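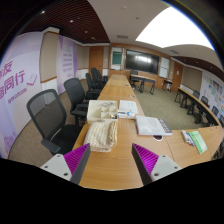
Why do so many meetings end without a decision?

Most of the time, the people in the room were never told that a decision was wanted. They came to hear an update, they heard it, and they went back to their desks.

Chapter 8
Meetings and How to Run Them

I ran my first real meeting at Santoso, a packaging company in Hutville, and I was terrible at it. I had a list of topics, a pot of coffee and a great deal of confidence. We talked for two hours about delivery schedules. On the way out a man from the warehouse asked me what we had agreed on, and I had to say I'd get back to him (I never did, and I still feel a little bad about it).

So I come to this chapter as someone who learned the slow way! You've already worked through memos, email and short reports, and all of that will help you, because a good meeting leans on good writing at both ends. Somebody writes the agenda before it. Somebody writes the minutes after it. What happens in between is talk, and talk is harder to plan.
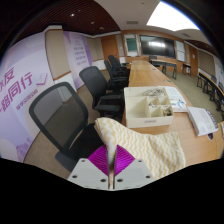
Photo: Nadhirah Sumampouw

Let's start with the agenda. Students often hand me one that looks like this:

Budget
Website
Parking
Other

I can't tell from that list what anyone is supposed to do. Is the budget being presented, argued over or approved? Try writing each item as a question the group can answer. "Should we move the website launch to July?" takes a few more words than "Website," and everybody who reads it knows what to think about on the way over.

Then there's the matter of who comes. When I moved to Flulbridge to work for Ralleo, the office had 262 employees and a standing Wednesday meeting that any of them could attend. Plenty did. The same four people spoke every week and the rest of us ate muffins. My manager finally cut the invitation list down to the people who had to act on the results, and sent everyone else the minutes. I was one of the people cut – and I was thrilled.

We'll spend the second half of the chapter on minutes, which students expect to find dull and usually end up liking. You don't need to write down everything that was said. I once read a set that ran to 1,771 words for a meeting about a copier. Write down what was decided, who will do it and when it's due, and note anything that was put off.

Key terms: agenda, chair, minutes, action item, quorum, standing meeting

Before you read on

Think of the last meeting you sat through, at work, at school or in a club. Write down what it was for, in one sentence. Then ask another person who was there to do the same, and compare your answers. Keep both sentences, as you'll use them in the first exercise.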